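Print
E-mail

Sep 20, 2023

OK, a few of you asked how soup night works and I keep answering in tiny pieces, so I'm putting it all in one thread. It's long. Go get a drink.

Background for the new people: we moved to Prelidville knowing one person (my cousin, who promptly moved away). I work from home. By the first winter I was having full conversations with the guy at the Uvico checkout and he was being very polite about it.

So I put notes in the mailboxes on our street. "Soup at our place, 6 to 8, bring a bowl and a spoon." That was the whole note. I didn't even say what kind of soup because I hadn't decided!

Four people came that first time, counting my husband. It was lentil. We ate it, we talked about the water main on Tikkanen Street, everybody was home by 8. I was so happy I couldn't sleep.

It's been going ever since, once a month, and the biggest one we've had was 20 people. (That was the chili one. Chili is soup for our purposes, please don't write to me.)

Things I'd tell you if you're thinking of starting your own, in no order at all:

Make it the same every month. Same night, same hours, same bring-a-bowl rule. I tried a "fun theme" in the second month and spent the whole week before it worrying about the theme. Dropped it. Never missed it.

Say when it ends. This one surprised me. I figured an end time would sound rude, but people with little kids told me it's the reason they come. They know they can be out the door by 8 and nobody will do the "oh, so soon?" thing.

Two pots. One with meat, one without, and the one without should be the better soup. I mean it. Everybody tries the veggie one, so if it's a sad pot of carrots in water they'll remember.

Don't clean the whole house. I do the bathroom, I do the floor where people will walk, and I shut the bedroom door on everything else. The first time I washed windows. WINDOWS. It was dark out.

Flowers are optional, but I like them and they're cheap if you don't care about fancy. I go for small blooms and lots of green, in a low bowl so people can see each other across it.
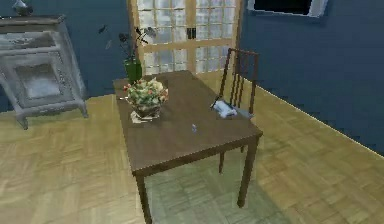 Red, orange and a bit of white in a glass bowl.

Bowl tip while I'm on it: crumple some chicken wire into a ball and stick it in the bottom, and the stems will stand up any way you want. If you don't have chicken wire, cross strips of clear tape over the top. I fought with floral foam for years and I'm done with it.

Now the money question, because I got three messages about it. It's not much. Dried beans, onions, a big bag of carrots, whatever squash is marked down. Bread is where it gets you. I started baking it myself and then stopped, because I don't enjoy it, and now whoever feels like bringing a loaf brings a loaf.

Some months we've had six loaves and no butter. Some months it's butter and crackers. It works out fine. I used to run a sign-up sheet and it made everyone feel like they'd been assigned homework.

I don't take money. A jar appeared one month (I have my suspects) and I gave it to the library and asked for no more jars.

About inviting people: paper beats texting. I don't know why! I've got most of the street in my phone now and I still do the notes. People stick them on the fridge. A text gets a thumbs up and then it's gone under 100 other texts.

And put the note in EVERY mailbox, even the house with the dog sign, even the people who said no last time. One couple turned us down for more than a year. They came in the spring with a pot of fish chowder, handed it to me without a word about it, and now they're regulars.

What do you talk about? Honest answer, a lot of it is gutters. Who fixed yours, what did it run you, did they show up. Then somebody says their mother's sick, or they got laid off, and it gets quieter at that end of the room for a while. Then it's back to gutters.

I used to have a list of conversation starters on an index card in my apron pocket. My husband found it and laughed so hard he had to sit down. I never once needed it.

People who don't know what to do with themselves need a job. I'm one of these people, so I recognize it. Somebody hovering by the door will be so much happier if you hand them the ladle. Or coats. Coats is a great job.

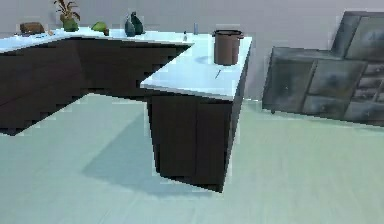
Which brings me to traffic, and I wish I'd figured this out sooner. Do not put the soup, the bread and the drinks in the same spot. You'll get a clump, and the clump doesn't move, and anyone who wants water has to squeeze past a person holding something hot.

Soup at one end, bread in the middle, drinks in a totally different part of the house. Ours go on the washing machine with a towel over it. Not elegant. But people drift over there and then they end up talking to whoever else drifted over there, so it does half my work for me.

Also: no lids once people arrive. If the lid's on, everyone stands there waiting for permission.

Label the soups. Big letters, what's in it, and say so if there's nuts or cream or shellfish. I write it on masking tape and stick it right on the handle. Yi-chun Yeh from the corner house taught me to write the date on the tape too, so when you freeze the leftovers you're already done.

Yi-chun also makes the ginger chicken rice soup that half of you have asked me for. I asked. She says she doesn't measure. I stood next to her and tried to write it down and what I've got is: thigh meat, a lot of ginger, more ginger than that, rice that's been washed until she's satisfied, white pepper at the end. Good luck to us all.

My own standby, which I CAN give you: cook a couple of onions way down, longer than you want to. Add garlic, a can of tomatoes, red lentils, cumin, smoked paprika, water to cover and then some. Simmer until the lentils give up. Squeeze a lemon in at the end. Salt it again, it needs it.

If it's too thick, more water. If it's too thin, leave it alone and go put on shoes.

Things that have gone wrong: I've scorched a pot (split pea, wasn't stirring, smelled like a campfire, we ordered pizza). The power went out once and we ate with flashlights. A kid was sick on the stairs. Somebody went home in somebody else's coat and it took two weeks to sort out because both coats were navy and both of them had cough drops in the pocket.

And one month there was a storm and the Rakaver bridge was closed and only one neighbor came. The three of us played rummy. I'd been ready to be disappointed and I had a great night.

To the person who asked if you need a big place: you don't. You need somewhere to set down a pot. People will stand. People will sit on the stairs. One of our regulars eats leaning on the dryer every single time and I've stopped offering him a chair.

To the person who asked "what if I'm shy": so am I! That's why I'm always at the stove. You get to have your back to everyone whenever you need a minute, and it looks like you're working.

To the person who asked about dishes: bring-a-bowl means take-your-bowl. I keep a few extras from the thrift store for the folks who forget. At the end I've got two pots, a ladle and the bread knife. Done before the late news.

I did skip a month last summer when it was too hot to think about soup. I figured everybody would be relieved. I got two phone calls and a note in MY mailbox asking if we were all right.

Next one's in October and I'm leaning toward squash with the apple in it, plus whatever Yi-chun feels like making. If you're on our street, you'll get a note. If you're not but you're nearby, message me and I'll tell you where we are. Bring a bowl.

Oh, and whoever left the blue-handled serving spoon, it's in the drawer by the back door, come get it!

Print
E-mail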